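**On trial: the Koreo stem-handling kit from Plirau**

Anyone who has tried to get an arm to pick up a silk flower knows how it usually goes. The stem spins, the head flops over, and you end up with a jaw full of petals. So I was delighted when Plirau agreed to lend us a Koreo kit, and I've been feeding it fake flowers ever since the crate was opened!

In the box you get a pair of slotted fingers, a wrist camera, the mounting plate and a license for the grasp software. Setup took me one afternoon, most of it spent hunting for the right hex key. The slot is the clever bit: a thin stem drops into it and stays upright, even with a big, top-heavy bloom above.
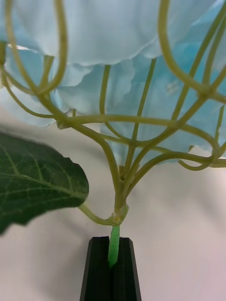
Do you need to retrain the software for every new flower?

Only if the stem is very different from the ones it already knows. Plirau ships it with 50 stem types, and adding another takes 6 practice grasps and a short wait while it updates.

I ran 2,000 picks over the trial, mixing hydrangeas, roses and some long wired greenery from the Murakami catalog (gorgeous stuff, and a real pain to untangle). It dropped 487 of them, nearly all in the first days, when I had the grip force set too low. The manual could say a lot more about that setting. I'd also like a softer finger pad for wrapped stems.

What won me over was the close-up view. With fabric this near the lens you can make out the weave and the stray lint, and that's wonderful for checking stock before it goes into an arrangement.
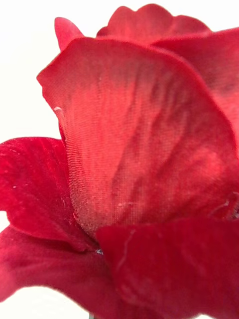
*Pirnover, automation editor*

The camera does have a very short working distance, so plan on a second one if you want to watch the whole bench. Cable routing at the wrist is fussy too, and I re-did mine twice. Still, I'm keeping the kit as long as they'll let me! Plirau says a wider finger set is due in September, and I've already asked to try it on thicker stems.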